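Skastdale's old dye house opens its doors again

December 4, 2019

The Grube dye house in Skastdale is back in business, and it's hard to think of a cheerier thing to happen in town this winter. After a long stretch with the shutters down, the brick building by the river is once again turning plain cloth into blues, rusts, mustards and one very fine shade of teal. The first public dye days are set for this month, and most of the places went almost as soon as the sign-up sheet was pinned to the door.
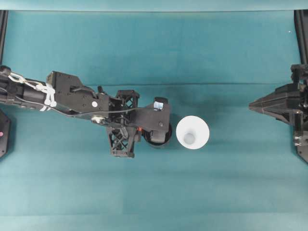
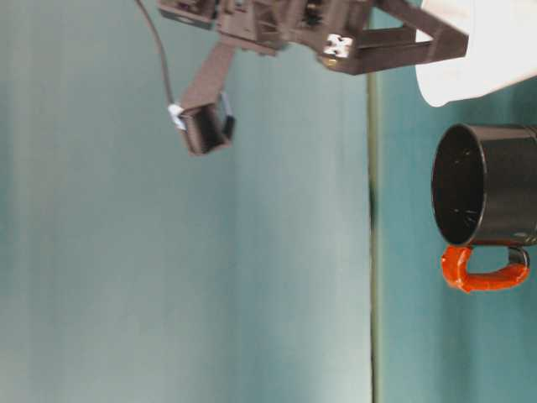
Teal from two angles in one of the workrooms.

Anyone who grew up here will have heard stories about the river running a different color depending on what was in the vats that week. Those days are gone (for good reason!) and the new dye house works in a much cleaner way. Rinse water goes through settling tanks in the yard before it leaves the site, and the small vats can be used for several batches before they need to be emptied. The river should stay river-colored.

The building itself has come through the years in better shape than many people expected. The tall windows on the north side are the original ones, and they let in the kind of even daylight that dyers love for matching shades. The floor still slopes gently toward a drain in the middle. Upstairs, the drying loft has its old wooden racks, row after row of them, and on a breezy day with the louvers open a length of cotton can be ready to fold by late afternoon.

There are four vats in all. The biggest is kept for indigo, which needs to sit undisturbed and be looked after a little each day, much like a sourdough starter. Two are for madder and other warm shades, and the last one changes with the season. Right now it holds weld, a plant that gives a yellow so bright it looks almost lit from inside. Dip a yellow cloth into the indigo and it comes up green, then shifts toward blue-green as the air gets to it, and watching that happen is a treat even if you've seen it many times.

Yarn and cloth for the opening season come from Jitex, the weaving shop on the other side of the bridge. Jitex has set aside undyed wool, linen and a heavy cotton that takes color beautifully, and there will be bundles for sale at the front counter for people who don't want to bring their own. Old sheets and pillowcases are welcome too, as long as they are mostly cotton or linen. Polyester will go home the same color it came in.

The part that has dyers from up and down the valley excited is the sample library. When the dye house closed, its pattern books were boxed up and stored in the attic of the Clilano, the former hotel on the square. More than 100 of those books have now come back across town and onto shelves in the front room. Each page holds a small snip of dyed cloth with the recipe written next to it in brown ink, and a few pages have notes in the margin about the weather, which mattered a great deal when the vats were heated with coal. One note just reads "too windy, do again."

Many of the colors have hardly faded. The books were kept shut and dark all that time, and open them to the right page and there are pinks and purples as loud as anything in a store today. It's a nice surprise for anybody who pictures the past in shades of gray and brown. The people of Skastdale clearly liked a bold curtain.

Visitors can look through the books at the reading table during opening hours, with clean hands and no drinks. Copies of the best-known recipes are being typed up in plain modern measures, so that "a fair handful" becomes something you can weigh in a kitchen. The first batch of recipe sheets covers the blues and greens, and the reds will follow once the madder vat has been properly tested against the old swatches. Madder is fussy about water, and the town supply is a good deal harder than the river water the old recipes were written for.

Each dye day lasts three hours and takes up to 20 people, which leaves enough elbow room at the vats and time for everyone to get a second dip. Beginners start with folding and tying, then move on to the indigo while the experienced hands go straight to mixing. Aprons and gloves are provided, but wear shoes you don't mind getting spotted. Indigo has a way of finding new shoes.

Children can take part if they come with an adult, and there's a low trough near the door where smaller arms can reach. That trough was built for rinsing stockings, going by the label on an old floor plan, and it happens to be just the right height.

Finished pieces stay in the loft overnight and can be picked up the next day. Please label them! At the trial session a whole row of blue napkins ended up looking so much alike that their makers had to sort them out by the string marks, which was good fun but took most of the morning.

The front room will be open even when no dyeing is going on. Along with the pattern books there's a display of tools found during the cleanup, including long stirring poles with stained ends and a brass scale with its weights still in the box. There's also a wall chart of dye plants that grow within walking distance. Walnut and onion skins get a spot on it too, and the dye house is glad to take onion skins off your hands. Bring them dry, in a paper bag.

Looking ahead, the plan is to plant a dye bed in the sunny strip between the yard and the footpath. Weld and woad will go in first when the ground warms up, with madder in a raised box of its own so the roots can't wander. Madder needs a few years in the ground before it gives a decent red, so the first home-grown batch is a while off, but seedlings are already lined up on the windowsills upstairs.

The dye house entrance is on the river side, through the green gate. Sign-up sheets for the remaining December places and the first sessions of the new year are on the door and at the Jitex counter.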